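Govik opens its clothes repair and swap rooms in Warard this summer

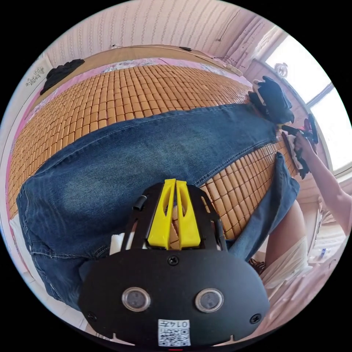

5 July 2026

Govik, the mending and clothes-sharing charity that many people in Warard will know from its Saturday-morning stall by the old corn hall, is very pleased to announce that it has at last moved into a home of its own. The new repair and swap rooms on Rebane Street are now open to everyone, with no membership and no need to book, and the kettle is on from ten o'clock.

It has been a long road. The stall began with two sewing machines, a tin of odd buttons and a folding table that never quite stood level, and for a good while that was all there was. People kept coming, though, first with school trousers and winter coats, then with curtains, tents, a christening gown and once an entire set of brass band jackets. In the twelve months to the end of June the menders put right 1,624 pieces of clothing and household cloth, and it had become plain to all of us that the table was no longer up to it.

The rooms are on the ground floor of the former Gratov shoe shop, which had stood empty for several years and still has its lovely deep window and the long bench where customers used to try on their boots. The front room holds the swap rails, where you may leave clean clothes you no longer wear and take home something you will. The back room is for mending, with good daylight, a proper cutting table and space for pushchairs and wheelchairs to turn.

Laine Ozoliņš, who started the stall and now runs the rooms, said: "I am still a bit stunned that we have a front door. My grandmother taught me to darn at her kitchen table and I was dreadful at it, so please don't stay away if you think you can't sew. Bring the thing you have been meaning to fix since last winter, sit down next to somebody, and we'll have a look at it together. If all you want is a cup of tea and a browse, you're every bit as welcome."

The move was paid for by over 800 small gifts from local people, along with the takings from the spring jumble sale and a very generous quantity of cake. Govik would like to thank every one of those who gave, and the neighbours on Rebane Street who lent ladders, paintbrushes and, on one rather wet afternoon, a van.

Beginners' evenings will run through the summer, covering hems, zips, patches and worn knees. There is no set charge for mending or for the evenings, and a box by the door takes whatever you can spare. Donations of thread, working scissors and larger sizes of children's clothes would be especially useful just now.

The rooms are open from 10am to 4pm, Tuesday to Saturday.

Notes for editors

Laine Ozoliņš is available for interview, and photographers are welcome to visit during opening hours. Please call in at the rooms to arrange a time.

ENDS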